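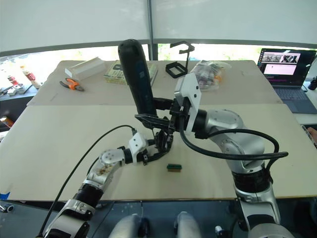 Two arms and a tall navy blue thing, might be a thermos

Right, small thread about moving old synth sounds from one box to another, as I spent most of Saturday on it and I'd like somebody else to have a shorter day than I did

Background: I've got a Zurlow Zero, the grey desktop one with the two knobs that do nearly everything. Bought it used for 69 quid with no power supply and no manual, and I love it to bits. It has lived under my monitor ever since

Over the years I've filled it, wiped it, filled it again. All the sounds live on the laptop in a librarian program called Surniren, and as of last weekend that was 1,206 patches, a shameful number of which are called BASS or BASS 2 or bass new

Anyway, I got a second Zero in May (don't start) and wanted the same library on both. Easy, I thought. Plug in, send the lot by sysex, make a tea

For anyone who hasn't met sysex: it's the part of MIDI where each maker gets to send whatever private stuff they like down the cable. Notes and knob moves are tiny messages. A sysex dump is more like posting a sofa through the letterbox one cushion at a time

So I hit send all, the little light on the front went mad, the light stopped, Surniren said "complete" in green. Lovely. Scrolled through the new one and it had 603 patches on it

Exactly half!! Every second one missing. Slot one fine, slot two blank, slot three fine, all the way up. I sat there clicking the knob for ages hoping I was reading it wrong 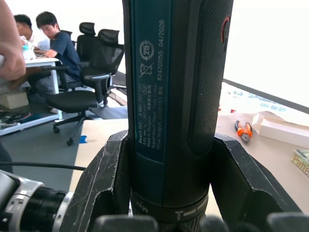

First guess was the cable. I swapped it for the good one off my drum machine and got the same result. Swapped the interface for the ancient one in the drawer, and that one gave me even fewer, so back in the drawer it went

Second guess was memory protect, because it's always memory protect. Went three menus down and it was off. (If yours is on you get no patches at all and a rude little beep, so at least it's easy to spot)

Third guess was the device ID. Both boxes were set to the same one, and I did change it in case they were arguing, but only one was plugged in at the time so I don't know what I thought I was fixing

What it came down to was speed. The new box has to write each patch to memory before it's ready for the next, and while it's writing it ignores whatever turns up. Surniren was firing the next patch straight away, that one got dropped, then the box was free again for the one after. Hence the every-other-one pattern

The fix is a setting called "gap between messages" which lives under Ports, then Advanced, then a tab I'd never once clicked on. Mine was at zero (the number, not the synth, this got very confusing in my notes)

I put it up to 200 milliseconds and sent the lot again. Slower, yes. You can go and hang the washing out. But they all arrived, and I checked a good few from the end of the list as well as the start

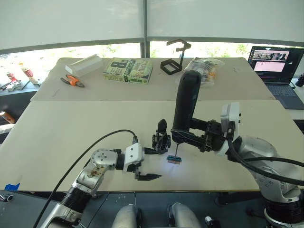 You might get away with less. My older Zero takes the same dump with hardly any gap, and I think it's because it's on different firmware, but the version screen on that one is so dim I can't swear to it

Couple of other bits while I'm here. Turn off MIDI thru on the laptop side before you start. If your keyboard is sending clock down the same cable, stop that too, it can land in the middle of a dump and the box throws the whole patch away

And send in banks of 8 the first time, whatever the software tells you. Then look at the synth itself. "Complete" in Surniren only means it has finished talking, it has no idea if anyone was listening

Also back up BOTH boxes first. I didn't, and the new one came with some sounds from the last owner, including a really gorgeous wobbly organ called Çınar that I'd played exactly once. Gone now, written over by BASS 2

So if anybody has a Zero with a patch called Çınar in it, please, please dump it and send it to me. Slow organ, bit of tremolo, goes out of tune when you hold the low notes. I'll swap you for any bass you like, I have plenty

Somebody's just asked if this works over USB as well. Mine only has the round sockets so I can't test it, but I'd try the gap setting first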